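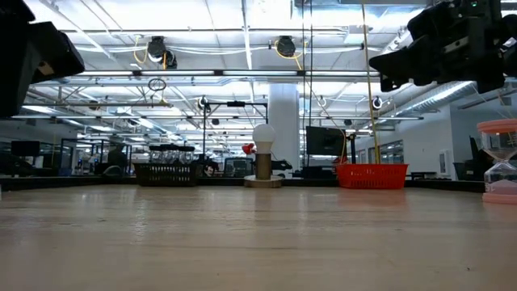 Leave the bulb bare

Quick one, typing this before the shop opens so forgive the mess.

I'm against lampshades. Not all of them, not in a bedroom maybe. But on a table, on a small lamp, the shade is nearly always the worst part. It's the bit that gets dusty, the bit that goes crooked, the bit you picked in a hurry under store lighting. Take it off. Look at what's left. A round white globe, a brass-colored socket, a flat tan disk to stand on. Done. What else did you want?

My sister-in-law bought a Lamholm, the one with the pleated shade. 70 dollars. The shade alone must be most of that. She tilts it every time she walks past and it tilts back.

People say glare. Sure, a clear bulb will have you seeing spots all through dinner. So buy a milky one. Buy it big, buy it dim, put it on a dimmer if you have the patience. A milky globe is the shade already. Putting a second one on top is like wearing a hat over a hat.

Atif Kiani disagrees with me, loudly, most weeks. He wrote in after my last column (the one about placemats, I got 6 letters, five angry) to say a bare bulb looks like someone's moving out. I get it. A bare bulb on a wire from the ceiling, yes, that's a rental in August with the boxes taped. But set one upright on a table with a proper base under it and it's a different animal. It has a place it's meant to be.

And the place matters more than the lamp. This is my real complaint. We buy a nice small thing and then bury it. Everybody's table turns into a parking lot. Mail, keys, the charger, a candle from Mirani that smells like a dentist. Then we say the lamp doesn't do anything for the room.

Push it all to the back. That's my whole method, sorry if you wanted more. Baskets and glasses along the far edge, bulb in the middle, and the front half of the table left to be wood. Honey-colored wood especially. It picks up a soft shine from whatever's overhead and you don't get that if it's under a runner. I have never met a table runner that improved a table. Another day.

Things along the back don't have to match either. Here's where the catalog people lose me. The Lislow catalog came Tuesday, 110 pages, and every basket in it is the same beige. Why? A dark brown woven one on one side and a loud orange-red plastic one on the other, fine, good even. The woven one looks like a grandmother's and the plastic one looks like it came from a hardware store and thats what a house is. Clear glasses turned upside down on a rack, those count too. They catch light for free. An hourglass with pink sand down at the end, doing nothing useful. Keep it! One useless thing per table is about right.

What I wouldn't do is match the pink to the orange to the brass with some cushion that "ties it together." Leave it untied.

Cost, because somebody always asks. Globe bulb, socket, disk. You can spend a lot on that at Ader if you like the bag it comes in, or you can go look in the drawer where old lamps go to die. I've done both. Couldn't tell you now wich is which in my own hallway.

Atif says he could name 1,001 shades nicer than a naked bulb. He has named two so far and one was his own. Send yours in if you must, I'll print the short ones.

Got to run, someone's at the door.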